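客厅和书房自己刷灰色哑光漆,过程和花费,顺便问一下补漆的问题

墙皮阿土 楼主

先说情况。房子住了十几年,原来墙上是白色乳胶漆,客厅沙发后面一片发黄,书房靠窗那面起过皮,前房主拿腻子糊了一下,也没打磨平。找过一家刷新服务来看,报价比我想的高,而且只肯用他们自己带的漆。我就决定自己来,客厅先刷,书房后刷,中间歇了一阵,前后拖到六月才算完。

材料总共花了367,漆是打折时囤的旧批次,只算了辅料、腻子、滚筒、砂纸、保护膜和补买的底漆。漆另算,242一桶,牌子是Ameo,哑光的。买的时候有人说这个牌子没怎么听过,我也是第一次用,下面会讲感受。

把过程按顺序写一下,后面有两个问题想请教。

一、铲墙和补腻子

起皮的地方一定要铲到铲不动为止。我第一天偷懒,只把翘起来的边去掉,刷底漆的时候滚筒一带,旁边又起来一片,等于返工。后来老老实实用喷壶把墙喷湿,等水吃进去再铲,省力得多,灰也小。

腻子用的是Bilel的成品膏,开桶就能刮,不用自己兑水。优点是细,缺点是干得慢,我家背阴,第一遍等到第二天下午摸着还有点凉,没敢打磨。厚的地方要分两次补,一次填满会裂。

打磨用的是普通砂架加砂纸,拿台灯贴着墙侧着照,坑和棱一下就出来了。正面看是看不出来的,尤其是白墙。我建议这一步多花时间,哑光漆虽然比丝光遮得住,侧光一来照样露馅。

二、底漆

底漆我刷了一遍。商家说旧墙可以不刷,我铲过的地方大大小小好多块,新腻子和旧漆吸水不一样,怕最后花,还是刷了。客厅够用,书房差一点,又跑去Matić补了一小桶。Matić是我们这边的一家建材店,门面很小,东西倒是全,老板肯给你把剩下的小罐拆着卖。

三、选色

选色用的时间比刷墙还长。色卡拿回来,我先挑了三个灰,用试色小罐在墙上各刷一块,早上、下午、开灯以后分别看。结果一个发绿,一个发蓝,最后留下的那个灰里带一点紫,说明书上写的名字我没记,编号抄在桶盖上了。

白天拉开窗帘看是很淡的灰,傍晚紫味出来一点,开暖光灯又退回去。家里人一开始嫌它阴,挂了窗帘以后没再提。哑光面有个好处,影子落上去边是糊的,不反光,屋里看着安静。
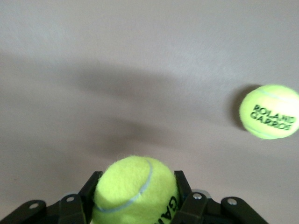

四、面漆

面漆刷两遍。滚筒用的是Skikari的中短毛,毛长一点的我也试过,纹理太粗,像橘子皮。第一遍兑了少量水,第二遍按桶上写的比例来。

顺序是先用刷子把阴角和踢脚线上沿收出来,趁没干马上滚大面。我客厅第一面墙是把四周的边全收完才开始滚,结果边框一圈颜色深一点,像给墙描了个边。后面几面改成收一段滚一段,就没有了。

滚的时候从上到下,每一趟压住前一趟一点,中途不要停下来接电话。我停了一次,那道接头现在还能看见,在电视后面,算是运气好。

五、保护和清理

地上铺的膜不要太薄,踩两下就破。踢脚线我用的美纹纸,漆没干透的时候撕,斜着慢慢拉。等全干了再撕,会连漆皮一起带下来,我在书房门框那里吃了这个亏。

滚筒刷完当天就洗。隔夜要接着用的话,用保鲜袋扎紧放阴凉处,第二天还是软的。

六、想问的两个问题

第一,客厅刷完到现在,沙发靠背高度那里已经有一道擦痕,湿布擦了以后擦痕没了,但那块变得有点亮。哑光漆是不是就这样,有没有办法?

第二,桶里还剩一点漆,想留着以后补,怎么存比较好?补的时候能不能只点那一小块?

2楼 北窗下的猫

先回第一个问题。擦亮是哑光漆的通病,表面那层粗糙的颗粒被你磨平了,反光就变了。湿布本身问题不大,问题在来回用力擦。以后遇到擦痕先用干净的白橡皮轻轻试,不行再用拧得很干的软布按,不要搓。已经亮了的没法还原,只能补漆。

第二个问题,点补可以,前提是同一桶、同一把滚筒、时间不太久。隔了一两年再点,墙已经变了一点,桶里的没变,点上去肯定看得见。

3楼 滚刷老杨树

我做过几年油工,现在不做了。楼主的流程基本对,有几个地方说一下。

底漆不该问刷不刷,铲过墙就得刷。旧墙没铲、没粉化、颜色不深,可以省。商家说旧墙不用刷,指的多半是后面这种情况。

面漆第一遍兑水这件事我不赞成。桶上写了比例就按比例,两遍都按比例。第一遍兑稀了好滚,但遮盖差,你的灰不深看不出来,换成深色就要多刷一遍。

收边收一段滚一段,对的。

4楼 梅雨季请假

同问第二个。我家剩的漆放阳台,过了一个夏天打开一股臭味,上面一层绿的。这种还能用吗?

5楼 滚刷老杨树

回4楼:臭了就扔。水性漆里的防腐剂顶不住了,刷上墙味道散不掉,遇潮还会长斑。别舍不得。

6楼 北窗下的猫

存漆的办法:换小罐。大桶剩一点底,里面全是空气,结皮快。找个干净的玻璃罐,装到快满,瓶口垫一层保鲜膜再拧盖,倒过来放柜子里。不要放阳台,夏天热,冬天冻。冻过一次的水性漆会变成豆腐渣,搅不开。

罐子上贴条,写哪个房间、什么色号。我家有三罐白的,没贴条,现在谁也分不清哪罐是哪间的。

7楼 米色不是白

我不太同意楼主选哑光。家里有小孩或者养狗的,客厅就该用蛋壳光或者丝光,能擦。哑光好看是好看,一年以后你再看走廊拐角和开关旁边,全是黑手印,擦一下亮一块。我家前一套就是全哑光,后来过道全重刷了。

楼主沙发后面才多久就有印子,以后只会越来越多。

8楼 墙皮阿土 楼主

回7楼:考虑过丝光。问题是我家墙本身不平,老房子,补得再细也有起伏,丝光一上去侧面看全是波浪。试色的时候顺手刷过一块丝光的,家里人一眼就说那块不平。

过道这次没动,还是原来的白。等刷过道的时候我考虑用你说的蛋壳光。

9楼 米色不是白

墙不平应该先找平,找平完再谈漆。用哑光遮,是把问题盖起来。

10楼 滚刷老杨树

回9楼:找平说起来容易。整面墙挂网、冲筋、刮三遍,工钱够刷几套房子了,家具还得全搬走。住着人的老房子,补坑、打磨、上哑光,是最划算的做法。我以前给人干活,业主住在里面的,十家有九家这么弄。

你说的过道用能擦的漆,这个我同意。不同房间用不同光泽没有问题,拿门框做分界就行。

11楼 米色不是白

行,老房子住着人,这一点我收回。但客厅沙发后面这种天天靠的位置,我还是觉得哑光不合适。要么把沙发往前挪一掌宽,要么墙上加一条护墙板。

12楼 南瓜汤多放盐

来问个花费的事。楼主说辅料367,我上周列的单子才到一半,是不是漏东西了?能不能列个细目?

13楼 墙皮阿土 楼主

回12楼,翻了一下订单,大头是这些:

成品腻子膏,最贵的一项,买了两次。
补的那桶底漆。
砂架和砂纸,砂纸消耗比想的快,一开始买少了。
滚筒和加长杆。杆子建议买,省得一直上下梯子。
保护膜、美纹纸。
口罩和护目镜。打磨的时候一定要戴,我第一天没戴护目镜,眼睛难受了一晚上。
刷子,收边用的,买了一把好的和一把便宜的。便宜的那把掉毛,毛粘在墙上要一根根挑。

你如果墙没起皮,腻子只买一小桶,能省不少。

14楼 南瓜汤多放盐

收到,我漏了护目镜和加长杆。我家墙没起皮,就是黄。

15楼 桂花落在晾衣架

黄的要看是什么黄。烟熏的、油烟的、水印的,直接刷面漆会返上来。我家厨房隔壁那面墙,刷完第二遍当天是白的,过了半个月黄印子原样出来。后来用了专门封闭的底漆才压住。

14楼可以先拿湿布擦一小块,布上擦下来黄的,就要先洗墙再封。

16楼 南瓜汤多放盐

擦了,布是黄的。厨房那头比较重,应该是油烟。洗墙用什么?

17楼 桂花落在晾衣架

温水加一点洗洁精,从下往上擦,再用清水过一遍,等干透。从上往下擦的话脏水会流出道子,干了以后很难去。

18楼 滚刷老杨树

17楼说得对。洗完至少隔一天再上底漆,天潮就多等。墙里有水汽,漆压上去会鼓泡。

19楼 三号螺丝刀

问一下Ameo这个牌子怎么样?楼主说下面会讲感受,看到最后没看见。

20楼 墙皮阿土 楼主

写着写着忘了,补上。

遮盖还可以,两遍能盖住原来的白和补过的地方。味道不大,刷的时候开窗,晚上关门睡觉能闻到一点,几天以后没有了。流动性偏稠,滚的时候胳膊累。有个不满意的地方,同一色号两桶之间有一点点差,我客厅用到第二桶的时候在墙中间接上去,侧面能看出来。好在后来想起来可以混,书房那两桶是倒在一个大桶里搅匀了再用的,没再出问题。

242这个价我觉得值,再贵就会考虑别的。耐不耐擦前面说了,哑光就这样,不能全怪牌子。

21楼 滚刷老杨树

两桶混匀这个应该写到正文里去,新手最容易栽在这上面。行里叫串桶。电脑调色每桶都有误差,灰色、米色这些浅的有颜色的,误差最显眼。一面墙用到一半换桶是大忌,实在没有大桶,也要在阴角换。

22楼 三号螺丝刀

谢谢。我买的是别家的漆,跟店里说要三桶,是不是也要混?

23楼 滚刷老杨树

要。编号一样、批号一样也混一下,不费什么事。

24楼 北窗下的猫

关于颜色多说一句。灰里带紫的,换灯以后变化很大。我书房是类似的灰,原来用暖白灯,后来换成冷白的台灯和顶灯,整面墙看着发青紫,人坐在里面脸色都不好。色温最好定了再选漆。

25楼 墙皮阿土 楼主

我家灯是早就定的,试色的时候开着灯看过,换灯应该不会。不过书房打算加一盏落地灯,记住了,买暖一点的。

26楼 半桶水晃荡

我来唱个反调。自己刷墙我刷过一次,不会再有第二次。算上请的假、腰疼去推拿的钱、地板上没盖严的那几滴漆,并没有便宜多少。楼主没把自己的时间算进去。

27楼 墙皮阿土 楼主

时间确实没算。客厅带书房,断断续续用了19天,多数是晚上下班以后干一会儿,真正整天在干的只有4天。如果请人,两三天就完了,但要搬家具、要等排期,还要有人在家看着。

我的情况是晚上本来也没什么事。换成工作忙的,我也会建议请人。

28楼 半桶水晃荡

19天屋里都乱着,我家受不了。

29楼 桂花落在晾衣架

看人。我喜欢刷墙,不喜欢铲墙。下次打算请人把铲和补的活干了,面漆自己来。有师傅肯接这种半截活吗?

30楼 滚刷老杨树

有,但不多。铲墙脏累,面漆轻松,你把轻松的留给自己,师傅报价会往上加一点。另外事先讲清楚,师傅干到打磨完、吸完灰为止,你拿侧光验过再付尾款。不然刷完不平,说不清是谁的问题。

31楼 桂花落在晾衣架

侧光验收这个记下了。

32楼 梅雨季请假

再问个滚筒的。Skikari的滚筒是不是要先洗一遍再用?我买来直接滚,第一面墙上全是毛。

33楼 墙皮阿土 楼主

我是先用胶带粘了一遍浮毛,再过水甩干,半干的时候蘸漆。没怎么掉。直接用的话哪个牌子都会掉一点。

34楼 米色不是白

粘完再洗,洗完一定甩干。里面有水的话,头几滚是稀的,往下淌。

35楼 北窗下的猫

已经粘在墙上的毛,等漆干了用细砂纸轻轻带一下,再刷第二遍。不要趁湿去抠,一抠一个坑。

36楼 梅雨季请假

好,第二遍还没刷,晚上先把毛打掉。

37楼 三号螺丝刀

我再插一个。刷完多久能把家具推回去靠墙?桶上写的是表干两小时。

38楼 滚刷老杨树

表干是摸着不粘手,离能靠还远。柜子先离墙一掌放一个星期,再往里推。靠早了漆会粘在柜背上,挪的时候撕一块下来。相框这类挂的东西晚一点也不急。

39楼 墙皮阿土 楼主

汇总一下我接下来要做的:剩漆换玻璃罐,贴条;沙发往前挪;过道等天气干一点再刷,用蛋壳光,两桶先混。

擦亮那块先不补,沙发挪回去正好挡住一半,看看再说。护墙板问了Matić,要量了尺寸才报价,有结果再来更新。

40楼 米色不是白

护墙板报价出来发一下,我家过道也想装。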